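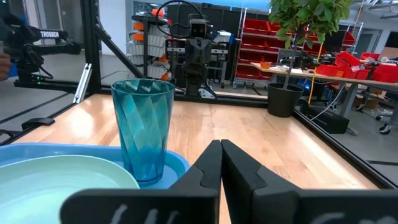
A tumbler and a plate on a blue tray

Print | E-mail

PRESS RELEASE
Tarkbridge, 25 January 2022

Chowdhury Cup Moves to Drarnar Links and Will Be Played in May

The organizers of the Chowdhury Cup are pleased to announce that the women's amateur golf tournament will be held this year at Drarnar Links, on the west side of Tarkbridge. It is the first change of course in the history of the Cup. The agreement was signed last week and it covers two seasons, with a possibility to continue for a third one if both sides wish it.

The field will be 90 players. Places will be given first to the players who finished all rounds last year, and after that by handicap. Players who are still in school may enter under the same conditions as adults, but they need a signed letter from a parent or from the school.

"We have wanted for a long time to play on a course where the wind is a real part of the game," said Nilmini Ekanayake, director of the tournament. "At Drarnar the second half is open to the sea, and a player who leads by four strokes in the morning can not feel safe at lunch. I think our players are ready for this kind of test."

The format stays the same as before. There are three rounds of stroke play on three days, with a cut after the second round. The lowest 40 percent of the field and ties will play the last round. If two or more players have the same score at the end, they will go back to the tenth tee and play until one of them wins a hole. 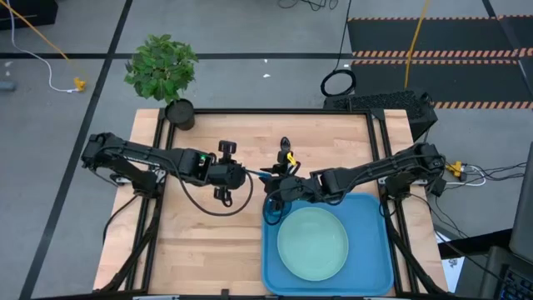
Two robot arms reaching over a workbench

Some changes were made on the course during the winter. The eleventh hole, which was before a short par four, is now 390 yards from the women's tournament tee, and the bunker on its left side was made deeper. The green of the sixteenth was rebuilt after problems with drainage. According to head greenkeeper Obaidul Siriwardena, the new grass has taken well and the green will be at its normal speed before the practice days.

"It was a mild December and this helped us very much," he said. "I am still careful with the sixteenth. We will keep it closed for members until April and use the temporary green in front of it."

Last year's winner, Anjana Ranasinghe, has confirmed that she will defend her title. She won with a final round of 69, after she began the day five strokes behind. Anwara Paul, who finished second and missed a short putt on the last hole, has also entered. Both players have asked for practice times on the new course and will visit it in the spring.

The Cup is again supported by Flosum, a maker of rain clothing, which has extended its contract together with the move. With this support the entry fee could be kept at 280 dollars. The fee includes the practice round, range balls on all days and lunch on the playing days. As this is an amateur event there is no prize money. The winner receives the Cup and vouchers for the golf shop, within the limits that the amateur rules allow.
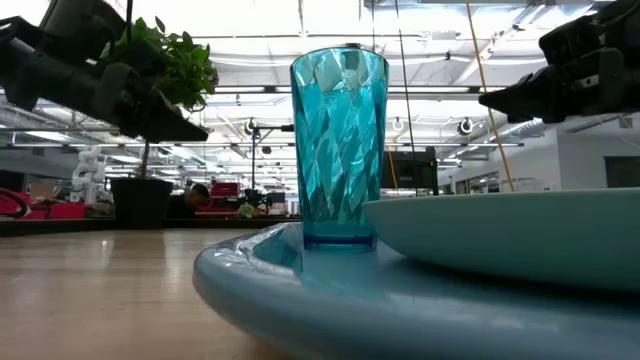 Spectators can walk the course free of charge on the first two days. For the last day a ticket costs 19 dollars, and children under 12 do not pay. Parking at the clubhouse is reserved for players and officials. A bus will go from Tarkbridge station every half hour, and the last one returns one hour after the final group has finished.

Entries open on the first day of March and close four weeks later. Players on the waiting list will be informed by e-mail. Caddies are permitted but not required, and electric carts may be used only with a medical certificate.

Media contact
Mahfuz Ranasinghe, press officer, Chowdhury Cup
Requests for accreditation should be sent in writing before the end of April. Photographers are kindly asked to say in their request on which days they wish to attend.

Shares: 7 | Comments: 0
Print this page | E-mail to a friend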